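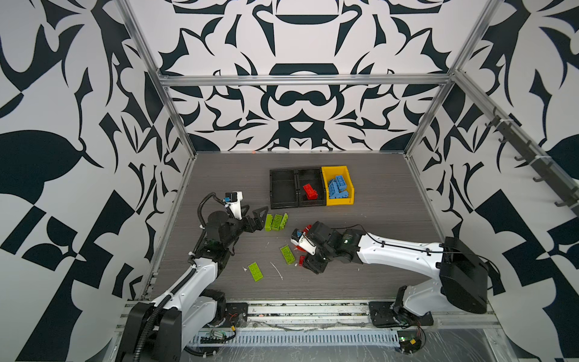 Unit 4 of the arranging course covers percussion: how many players to ask for and what to write in the part. Before any of that, settle who plays what. The score should list every instrument on a preliminary page, with the players numbered, and the numbering should hold for the whole movement. Think of the floor as a station with a fixed reach. A percussionist works from one side, with only so much in reach. If Player 2 has to go from glockenspiel to tam-tam, leave rests. In Nokcombe, the piece we read in May, the change falls in 2 bars of quick tempo and cannot be done.

Mallets

Name the mallet at the first entry and again after every change. Hard, medium and soft are enough for most parts. Brand names date quickly and players ignore them. A change of mallets also takes time, so allow for it as you would for a mute.

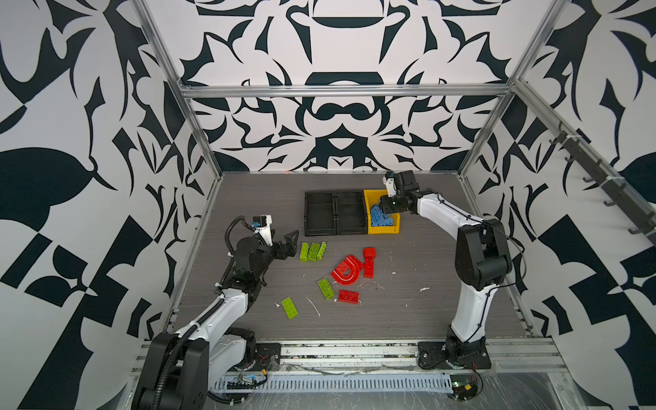

Small instruments (triangle, tambourine, claves) can go on a padded tray table. Mark "on stand" if the player needs to strike the triangle with one hand free for something else. Do not assume that two players can share a pair of crash cymbals on opposite sides of the section.

Timpani

Give the starting pitches at the top of the part. Write pitch changes in the rests before they are needed, not over the entry itself. 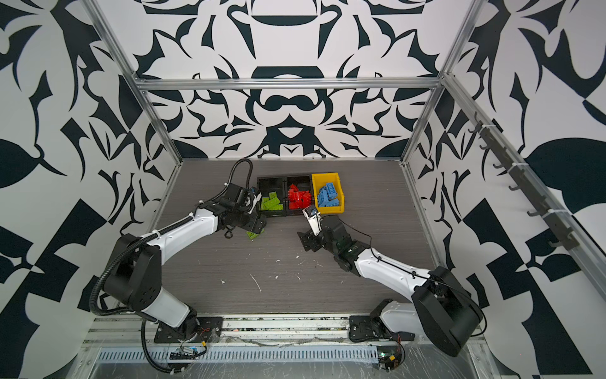 Oluf Hedegaard disagreed with this in class and said he would sooner have no tuning instructions at all, as he works out his own pedaling and crosses out whatever the composer wrote. Both practices are found in published parts. For this course, give the starting pitches and leave the changes optional.

Assignment: score the first 50 bars of Dendomel for three percussionists and timpani. Due 11/17/25.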